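The Torkow Count

The polls had closed at ten and the boxes from the island came in on the last ferry. By the time they were carried into the leisure centre at Torkow it was past midnight, and most of the counters had taken their shoes off under the tables.

The question on the paper was whether the town should keep its elected mayor. Solberg had held the job for 11 years and wanted to keep it. Dramidetti wanted the post scrapped, though everyone knew she would have taken it herself if it had been offered.

I was on table six, sorting Yes from No. You stop reading the word after a while and go by the shape of the cross. A woman from the Vadis ward sat opposite me and hummed the same four notes until the supervisor asked her to stop.

At two o'clock we had the first total. No was ahead by 36. Solberg's people asked for a recount before the returning officer had put down her pen.
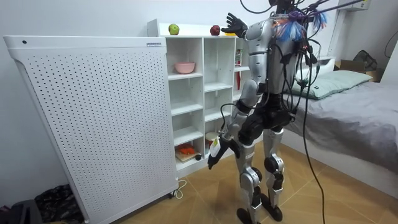 We tipped the bundles out and began again. Solberg stood by the tea urn with his coat on. Dramidetti sat on the bottom row of the seating and ate a sandwich, looking at nothing much. They had been married once, a long time ago, and neither of them had spoken to the other all night.

A bundle of 200 from Vadis turned up in the wrong tray at twenty to four. The supervisor counted it herself, then had me count it, then the woman who hummed. Most of them were Yes.

The final figure for Yes was 3,842. It was enough - just. Solberg would stay.

He shook hands along the line of tables and then walked over to the seating. I was too far off to hear what he said. Dramidetti moved her bag and he sat down next to her, and she gave him the other half of the sandwich.

I found my shoes and went to see if the buses had started.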